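wk 7 – soils and drainage, cont.

Picking up from the Gondal valley example. Remember porosity is how much space there is, permeability is how easily water gets through it. Not the same thing!! Clay has lots of pore space, tiny pores, water hardly moves.

**Infiltration**

- rate drops as the ground fills up, then levels off
- sand fast, loam middling, clay slow
- trampled ground behaves like clay whatever it's made of – see Prargate footpath plots
- leaf litter slows the runoff and gives it time to soak in

**Field capacity** = what's left once gravity has had its share. Wilting point = plants can't pull any more out. The gap between the two is the bit farmers care about.

Torkmont plots: two soils, same slope, same rain. After 80 mm the upper plot was still taking water, lower one had ponded. Compare with Grovlow, where the pan is shallow (roughly 200 mm down) and everthing sits on top of it. 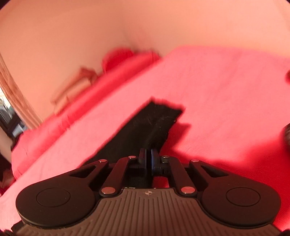
*D. Hallam*

**For the March practical**

- bring boots, pencil, the blank table from the last handout
- ring in first, level it, then pour
- read the drop every minute at the start, less often later on
- plot rate agaisnt time, not depth
- short write-up, one side, graph included

Reading: drainage chapter, skip the section on peat.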